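Stuck Jars, Slow Drains and Other Kitchen Grudges

A jar lid that won't budge is holding on by suction, and your wrists are not going to win that argument. Slide the tip of a teaspoon under the rim and pry until it pops. Running the lid under hot water for 15 seconds also works, provided you dry it before you grab it.

Save the chopsticks from takeout. I keep five in the drawer by the stove, none of them matching, and they get more work than the garlic press ever did. Use one to level flour, poke drainage holes in seed trays, or test oil: if bubbles gather at the wood, start frying.
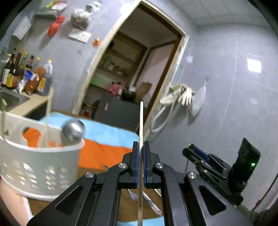

A plain wooden chopstick, rounded at the tip.

For a slow drain, skip the baking soda volcano. It's a fine show for children. Pull the stopper, put on gloves, and remove what you find there without looking at it too closely.

Contact: Agnese Vītola, Ormsby Kitchen Notes | © All rights reserved | Back to top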